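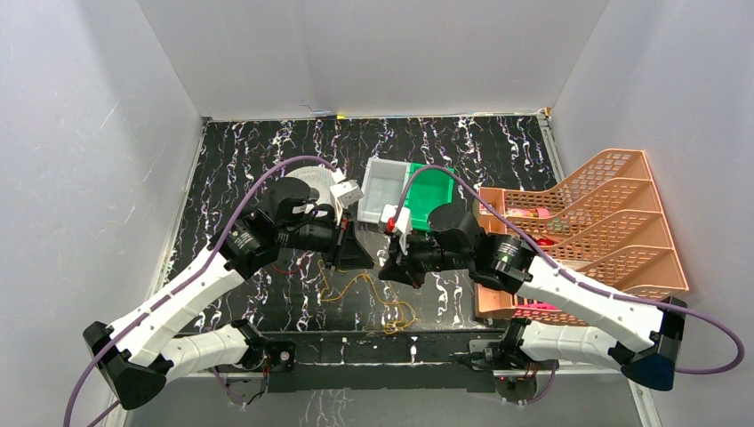 # Capítulo 11 — O mármore e as suas histórias

Antes de entrarmos nos nomes e nas fórmulas, gostaria que o leitor passasse a mão, sem pressa, por um degrau antigo ou pela bancada de uma pastelaria de bairro. O mármore foi calcário, e antes disso lama e conchas no fundo de um mar pouco fundo; depois vieram o calor e a pressão, e a calcite recristalizou grão a grão. Os veios, que tanto nos encantam, são quase sempre impurezas — argilas, óxidos de ferro, um pouco de grafite.

Zdenka Mujić, que estudou durante anos a pedreira de Vastunska, descreveu ali 163 amostras, e voltaremos a elas com vagar na página 342. Por agora basta-nos uma pergunta, que convém guardar até ao fim do capítulo: porque é que dois blocos vizinhos, cortados na mesma bancada, podem ter desenhos tão diferentes?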